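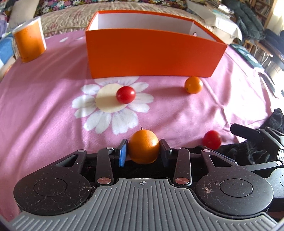
Orange, daisy blanket, more fruit up ahead.

Wenotham Drivers Forum > Buying and Selling > Used Cars
Topic: Private seller vs. dealer for a first wagon, and is the extended warranty worth it?

Started by mapleandmud
28 September 2020

Hi everyone, long-time reader and first-time poster, so please be gentle with me! My old hatchback has finally reached the point where my mechanic sighs when I pull in, and I've been looking for a used wagon to replace it. We have 2 kids, one large dog and my mother-in-law on weekends, so I need a back seat a grown person can climb into without complaining.

I've narrowed it down to a couple of cars of the same model and year. One is at Birkett, the lot out on the county road, and comes with fresh tires and a 30-day guarantee. The other is a private sale from a lady named Nhung Kiều, who has owned it since new and has been lovely on the phone. Hers has a few more miles on it but she has every receipt in a folder, right down to the wiper blades. The difference in price is $1078 in her favor.

Birkett also wants to sell me a service contract through a company called Grinov, and the salesman spent longer talking about that than he did about the car. Has anybody here used one? I keep going back and forth, and my husband has started leaving the room when I bring it up.

Reply from tworuts
Welcome! Buy the one with the folder. I've been buying used cars since I was nineteen and a stack of receipts has never let me down, while I've been let down by plenty of shiny paint. You can see when the oil was changed, who changed it, and whether the owner put off the expensive stuff. Transmission fluid is the one I'd look for first. A lot of people skip it because they were told once that it lasts forever.

As for the tires at Birkett, have a look at what brand they are. Dealers around here like to put on the cheapest set they can find right before the car goes on the lot, and you may be replacing them sooner than you think.

Reply from Granny_Gearbox
I'm going to disagree a little with tworuts, and I hope in a friendly way! Receipts are wonderful, but they tell you what was fixed and they don't tell you what's about to break. With a private sale you hand over the money, you shake hands, and if the air conditioning quits on the way home it's all yours. My nephew went through that, and the seller was a perfectly nice man who I'm sure had no idea.

I bought my last 2 cars from Birkett. They weren't the cheapest, and the coffee is terrible, but when a window motor went in the third week they fixed it and gave me a ride home while they did. That was worth something to me, being on my own and not wanting to crawl under anything these days.

Reply from slowlane_sid
You can both be right, you know. Get an independent inspection on either car. Brusemex on Mill Street charged me $117 for one in February, and they had it up on the lift for most of a morning. I got a written sheet with everything marked good, fair or needs work, and I took that sheet right back to the seller and we had a pleasant chat about the price. He came down enough to cover new front brakes.

If a seller won't let you take the car for an inspection, thank them and go home. That goes for dealers too.

Reply from mapleandmud
Oh, this is all so helpful, thank you! Nhung already said yes to an inspection before I even finished asking, and offered to drive it over there herself if I was busy. Birkett said they have their own inspection and I "wouldn't need" another one. I didn't push because I'm terrible at that sort of thing, but I can go back and ask again.

Does anybody have thoughts on the Grinov contract? It would cover 5 years, and there's a deductible each time, and a list of what isn't covered that runs onto the back of the page.

Reply from tworuts
Skip it. Put the same money in a savings account every month and call it your own warranty. If nothing breaks you get to keep it, and if something does you can take the car to whoever you like without calling an 800 number first.

Reply from Granny_Gearbox
Well, that's fine if you really do put the money away. I know myself, and mine would turn into a new sofa. I had a Grinov contract on the car before this one and they paid for an alternator with no fuss at all. They did turn me down on a door seal, which annoyed me no end, but it was there on the list when I went back and read it. So my advice is to read the back of the page before you read the front, and ask whether you can cancel it and get part of your money back. Mine let me.

Reply from slowlane_sid
Also ask if you can buy it later. Salesmen love to tell you it's today or never, and the fellow I dealt with suddenly found some flexibility when I stood up and put my hat on. If they roll it into the loan, remember you'd be paying interest on it as well.

Reply from parkedcrooked
Jumping in with something a bit different. Have you sat in the back of either of them? You mentioned your mother-in-law, and I made the mistake of buying a wagon with a beautifully low roof that my dad couldn't get into without bumping his head. We kept it 5 months. Bring her along on the test drive, and the dog too if the seller doesn't mind. Check how high the cargo floor is, because older dogs hate a big jump. And install the child seats while you're there! Some of those buckles are sunk so deep in the cushion that you'll lose a fingernail every morning before school.

Reply from tworuts
Good point on the buckles. I'd still buy the folder.

Reply from Granny_Gearbox
We know you would, dear.

Reply from mapleandmud
You're all making me laugh over here. Okay, so the plan is this. I'm taking Nhung's car to Brusemex as soon as they can fit it in, and I've asked my mother-in-law to come along and try the back seat (she's delighted, and has already asked if there's a reading light). I called Birkett again and they now say I can have theirs looked at, as long as one of their people drives it there. I haven't decided if I want to pay for a second inspection or wait and see how the first one goes.

I did read the Grinov list back to front. The air conditioning compressor is covered but the hoses aren't, and I can't make up my mind how I feel about that.

Reply from slowlane_sid
Wait for the first sheet before you pay for another. And ask Brusemex to check the rear wheel wells for rust while it's up on the lift, especially if she's been parking outside all those winters. They'll do it if you ask, but it wasn't on the form when I went.

Reply from mapleandmud
She has a garage, but I'll ask them anyway. Writing it down now!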